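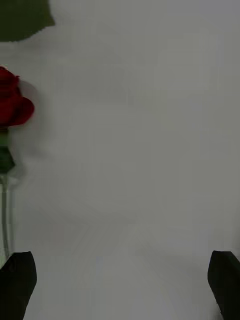 Figure 3. A single red rose bloom, with the green calyx beneath it.

4.2 Do scented gardens help people remember?

The claim that garden scents bring back early memories is repeated so often in the horticultural therapy literature that few authors now bother to cite anything for it. Where a source is given, it is usually another review. We followed the citations back as far as we could and ended, in most cases, at a short list of small studies carried out indoors with bottled odours. None of them involved a garden. Whether their results carry over to a person sitting on a bench in July, with traffic going past and a staff member asking questions, is a matter of opinion.

Quintana and Moya make the strongest case for the effect. In their work at the Llorente day centre, visitors who spent the morning in the planted courtyard told longer stories about their childhoods than visitors who stayed in the lounge. We do not doubt the stories were longer. Our difficulty is with the reason offered. The courtyard group was smaller, it was quieter, and the same staff member sat with it each time. Any of these would be enough to get an older person talking. The authors mention the staffing in a footnote and do not return to it.

Flowers with a strong reputation cause a further problem. Ask a person to smell a rose and they already know what they are supposed to feel. Colour adds to this: a deep crimson bloom such as the one in Figure 3 arrives with a whole set of songs, cards and weddings attached, and a participant who speaks fondly of a grandmother's garden may be answering the flower's reputation more than its perfume. Many modern roses sold by the trade have very little scent at all. Of the papers we read, only Ortuño's names the cultivars that were planted, and he does so in order to complain that half of them smelled of nothing.

Our own survey was meant to get past some of this, and we should be frank about how far it did. We collected 2437 written comments from visitors to the public gardens at Drelby and Flusley. Hattori and Rivas coded the comments separately and then met to settle their differences. Comments that mentioned a smell were compared with comments that mentioned only what could be seen. We had expected the smell comments to contain more references to the past. They did, slightly, at Drelby. At Flusley the difference ran the other way – and Flusley is the garden with the larger scented border.

There are ways to explain this away. Flusley draws more families with young children, and parents writing on a card with one hand do not reminisce at length. The comment cards at Drelby were handed out beside the tea room, where people were already sitting down. The wording also changed partway through the season, after the first cards ran out and the reprint dropped the phrase “what did it remind you of”. We think that last point matters more than the other two put together. A card that asks people for a memory will get one, and the Drelby cards were mostly from the first printing.

We also ran a small follow-up with 80 of the Drelby visitors, who were telephoned and asked to describe their visit again. Most could name a plant they had liked. Very few brought up a smell before the interviewer did. One man talked at some length about lavender and then remembered that he had been thinking of a different garden. Interviewers were told not to prompt, but the call sheets show that at least 2 of them did so regularly, and we have not tried to correct for it. The calls from those interviewers are marked in the supplementary file so that readers can leave them out if they wish.

None of this shows that scent has no bearing on memory. The indoor studies are sound enough on their own terms, and anyone who has opened an old cupboard will have some sympathy with the idea. What we dispute is the step from there to planting advice. The Odach guidelines, now used by several councils, recommend scented beds near seating “to support reminiscence” and set out planting distances in some detail. We could find no evidence for the distances, and the authors did not supply any when we wrote to them. Councils may have good reasons to plant roses near benches. People like them, and they flower for a long while. Those reasons could simply be stated in the guidelines as they are.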